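Zanley keeps its two-arm unit in a furnished test apartment on the ground floor, and Kamarul Tarigan gave the maintenance tour in July. Most of the hour went to wrists and grippers.

The two sides are not a matched pair. The left carries a small white gripper with short squared fingers. The right has a black-and-silver wrist and articulated metallic fingers. Each has its own service sheet, and spare parts are stored separately.

- Finger joints: checked every 12 hours of running
- Right wrist: cable inspected at 1,000 cycles
- Zero position: reset after any gripper swap

The living room job has both arms closing on a black, bucket-like container wrapped in plastic – an awkward load, as the wrapping gives under the fingers.
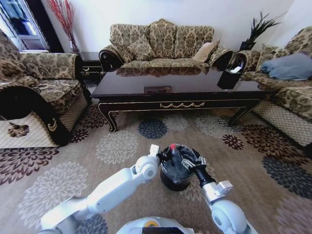 Tarigan sets grip force on the left first, then brings the right up to match. The log showed 167 regrips since the last service. He wants a stiffer finger pad from Erkent before changing any of the settings.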